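Search this site Enter form number Go

Form 1458 – Pull-on denim shorts, table inspection
Anditz finishing and returns
Issue date 2026-07-31. Replaces the February issue.

Scope
Applies to denim shorts with an elasticated waistband and a graphic on the leg, all sizes. Used for goods in from Macapagal and for customer returns before they go back to stock. Does not cover shorts with a fly, belt loops or drawcord; use the trouser form for those. Comments are from the last run through the checklist unless marked otherwise.

1. Table and area

1.1 Tabletop clean, no oil, ink, chalk or adhesive residue.
Comment: Acceptable. Marks that wipe off with a dry cloth need no entry. Marks that do not wipe off are entered with their position.

1.2 Table edge and corners free of chips, burrs and lifted edging.
Comment: Acceptable. Run the back of the hand along the edge, both directions.

1.3 No blades, loose pins or open seam rippers on the work surface. Snips closed and in the tray when not in the hand.
Comment: Acceptable. One pair of snips found outside the tray at the start, returned.

1.4 Floor clear under and behind the table.
Comment: Carton moved from the walkway. Second time on this form.

1.5 Broken needle log checked for the lot before the first garment is handled.
Comment: Log complete. For returns, write "return" and go to 2.1.

2. Front and graphic

2.1 Garment shaken out and both legs felt from waistband to hem for hard objects. Stop if anything sharp is found and bag the garment without turning it.
Comment: Nothing found.

2.2 Shade even within the garment, apart from intentional fading.
Comment: Blue within the range of the approved swatch. Faded patches are part of the wash and are assessed under 3.5 only.

2.3 Graphic complete: no missing areas, color outside the outline, cracking or peeling. Bend the area once over the finger and let it go flat again.
Comment: No cracking after bending. Check orange next to white first; bleed shows there before it shows on the darker colors.

2.4 Numerals legible and closed at the outline.
Comment: Acceptable. 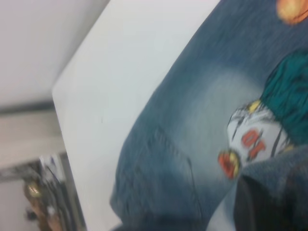 Ref. 2.4. Graphic with number 10, orange on white jersey.

2.5 Graphic edge secure. No corner lifts under a fingernail.
Comment: Secure on all sides. The old wording asked for a tape pull. Tape is withdrawn – it left residue on the denim and the residue was then recorded as a stain.

2.6 No detachable decoration (studs, beads, sequins, loose tags). If present, the garment goes on hold for a pull test by the lab and is not passed at the table.
Comment: None.

2.7 Reverse side of the graphic area smooth, no stiff thread ends against the skin.
Comment: One thread end trimmed to 2.7 standard. No mark left.

3. Back

Turn the garment over. Lay it flat with the waistband to the left and smooth it by hand from the waistband toward the hems. Do not stretch it to remove creases. If the legs overlap at the inside seam, leave them overlapped until 3.4 is done.

3.1 Elastic gathers evenly distributed, no flat section and no twisted elastic inside the casing.
Comment: Even. Extend by hand to full width 17 times on one garment per carton and recheck. No popped stitches.

3.2 Yoke seam continuous, topstitching in contrast thread, no skipped stitches.
Comment: Acceptable. Tan thread. Skips are hard to find against a light wash, so tilt the fabric to the lamp.

3.3 Back pockets present, pointed at the lower edge, double row of topstitching on the border, opening edge straight.
Comment: Acceptable. Both rows run parallel through the point.

3.4 Pockets empty. Two fingers to the bottom corners of each, including on new goods.
Comment: Empty. On returns this line gives more findings than any other on the form.

3.5 Fading soft at the edge with no hard ring, and fabric not thinned. Hold against the lamp; no pinholes.
Comment: Fades sit next to the back pockets. Edges blend into the darker blue. No pinholes. The two fades need not match in size. 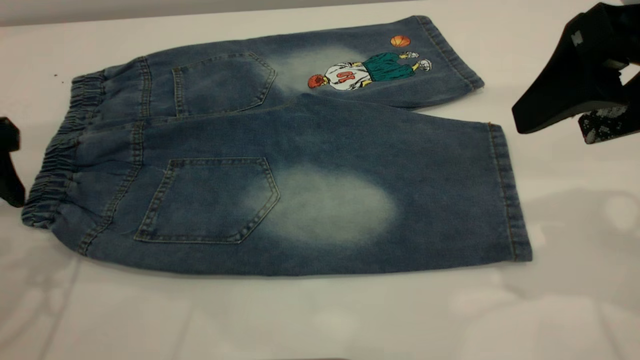
Plarine asked whether 3.5 should carry a tolerance for the distance between pocket and fade, having rejected garments at its own table for a fade that ran up to the pocket stitching. Its view was that the buyer sees the back panel first on the hanger and that the form leaves too much to the inspector.

Reply to the above: no tolerance will be added. The fade is applied by hand and position varies within a carton. Compare with the approved sample, and reject only if the fade covers the stitching or the edge is hard.

3.6 Hems level, same width on both legs, no raw edge.
Comment: Acceptable. Fold one leg over the other at the inside seam to compare.

4. Sampling

4.1 New goods: 33 garments per lot of 500, drawn from different cartons. Returns: every garment.
Comment: Drawn as stated. Do not take the full draw from the top layer.

4.2 Any sharp object, broken needle fragment or detached part stops the lot.
Comment: Not triggered.

4.3 Stitching and shade faults are recorded by line number. Repairable faults go to Plaluletti with the line number on the ticket, not a description.
Comment: One ticket raised for 3.6, hem width.

5. Close-out

5.1 Garment folded in half at the inside seam, legs together, waistband folded in last. Graphic outward.
Comment: Fold reversed on part of one carton – graphic was inside. Refolded.

5.2 Table wiped, snips counted back, tray signed.
Comment: Done.

5.3 Form filed with the carton list. Keep returns forms separate from new goods.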